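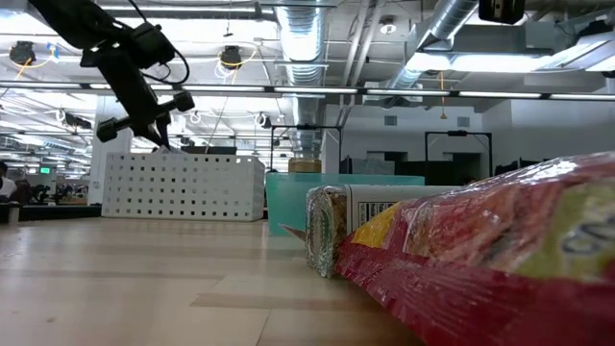 I gave up buying snacks at work in September. Not snacks in general, just buying them at work. I went back through my card statements and the vending machine and the corner store had taken 373 dollars from me since spring, mostly in small amounts I didn't remember spending. The usual thing was a big red and yellow bag like the one on the table, bought at 3 in the afternoon and finished before I got home. So I set some rules and I'm writing them down in this thread.

Rule one was no card in my pocket after lunch. It stays in my bag, and the bag stays in the locker. The walk to the locker is long enough that I usually change my mind.

Rule two was bring something from home. I tried carrots. I don't like carrots. Now I bring peanuts in a jar, or cheese and an apple if I've been to the store.

Jade Mellor told me to write down what time I got hungry. I did that for 22 days. It was nearly always right after the afternoon meeting, and it happened even on days when I had a large lunch. I think I was mostly bored.

I moved my coffee to after the meeting and that helped more than the peanuts did.

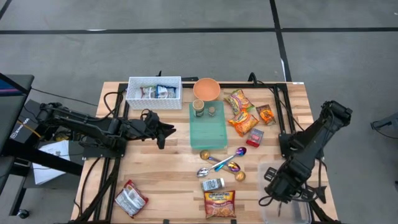 Light wood, gray floor.

Wayne Haslam asked if I was tracking calories too. I did it for one day, got to 2,044, and stopped. It made me think about food more, and I was trying to think about it less.

Things that didn't work: gum, drinking a big glass of water, and an app called Zesness that sent me a reminder every hour. The reminder said "Are you hungry?" and then I was.

I still eat chips. I buy one bag with the weekly groceries and put it in a bowl at home. If it's gone by the middle of the week, I wait until the next trip - that part took some getting used to.

The money goes into a separate account now. I put in what I would have spent, every payday. Najwa Twal does the same with parking and she's paid for new tires that way.

Next I want to look at what I spend on lunch. I haven't opened those statements yet.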